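Equipment planning: simulation seats, arms and the spring order
Annelore Kettler, Lab Operations
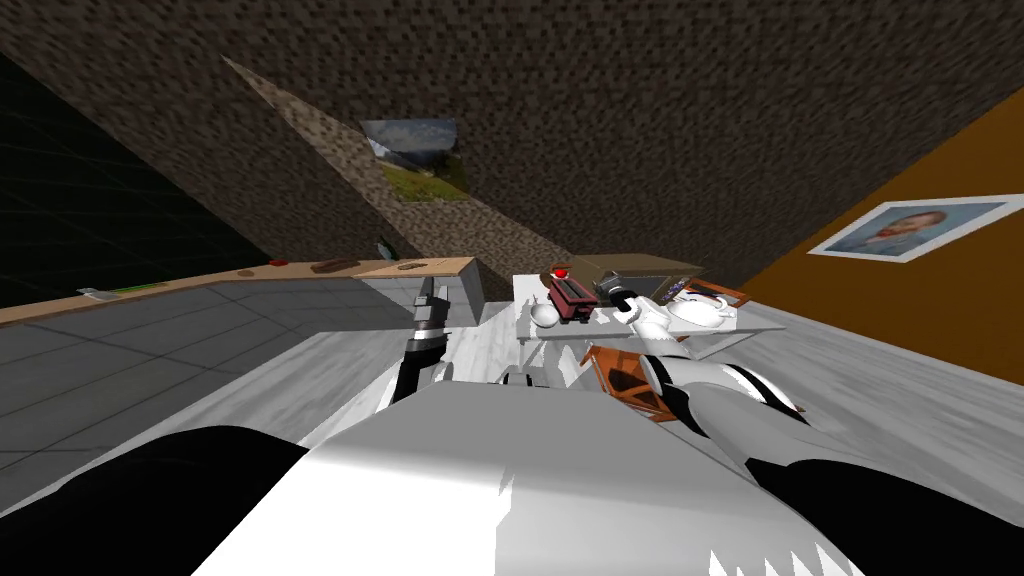 Where the budget stands

The equipment request for the manipulation group closes at the end of October. The draft as circulated has four lines: simulation workstations, a second two-arm unit, gripper spares, and floor work in the Urnow hall. Group leads have seen the draft. Comments received so far concern the first two lines, and those are covered below. Gripper spares are unchanged from last year.

Simulation workstations

The tabletop tasks are now developed in the rendered room before they are run on hardware. The current task set uses a two-armed robot at a white table with a teapot, a flat brown box, a tray and several smaller objects, and the right gripper works close above them. Clutter of this kind is slow to simulate. Contact between the fingers and small objects sets the time step, and the existing workstations drop below real time once both arms are in contact.

The request is for 2 workstations, each with one graphics card and space for another. Hartmut Eichhorn obtained a quote from Fuchs at 3000 per seat, excluding the display. Displays will come from stock. A cheaper configuration was quoted with half the memory. It was rejected after the room model, with its textures loaded, filled the memory on the test machine before any sensor data had been recorded.

License costs are not in the equipment line. The Bustaveo simulator license is paid from the software budget and renews separately. Adding two seats moves the group into the next license tier, so whoever owns the software line should expect a change request in the same month.

Second two-arm unit

The case for a second unit rests on queue time. Tasks that pass in simulation wait for a slot on the existing robot, and the wait is longer than the test. Two options were compared.

Purchase. Wikenska offers the current model with both arms, torso, controller and a one-year service contract. Grippers are priced separately, and the list price assumes the standard parallel type. Delivery is quoted from order confirmation, which in our case means after the finance review.

Lease. Same hardware, same supplier, minimum term of two years. The lease includes arm replacement but excludes wear parts such as finger pads and cable sets. At the end of the term the unit may be bought at a residual value that is fixed at signing. Over four years the lease costs more. Over two years it costs less, and it can be charged to operating funds.

The draft assumes the lease. Groups that need the unit past the minimum term should say so in writing before the line is closed, as it changes the comparison.

Points to settle before ordering:

Reach. The simulated table position was chosen for convenience. The real bench in the Urnow hall is fixed to the wall and is deeper. Check that objects at the back can be reached with the arms as mounted.

Power. The unit needs its own circuit. The existing one is shared with the compressor and has tripped under load.

Emergency stop. A second unit in the same hall requires a second stop chain. It is not part of the Wikenska quote.

Calibration target. One is enough for both units if they are not calibrated at the same time.

Test objects. Household items used in simulation need a physical match in size and mass. Teapots and other breakable items should be ordered with replacements. Charge these to consumables.

Floor work

The new unit can't stand on the raised section of the hall. Facilities has asked for a load figure per foot, which Wikenska will supply with the installation drawings. Until those arrive the line holds a placeholder of 30 percent of last year's building work. It will be corrected in the final version and should not be quoted elsewhere.

Contingency

No separate contingency is carried. Shipping and import charges are included in the supplier quotes for the robot unit but not for the workstations. The Fuchs quote is delivered to the loading dock only; moving the machines upstairs and setting them up is our own labor.

Dates and contacts

Send comments on the workstations to Hartmut Eichhorn and comments on the robot unit to me. Quotes are in the shared purchasing folder under the supplier name. Please do not contact the suppliers directly while the quotes are open. Changes received after the October closing date go into the mid-year revision.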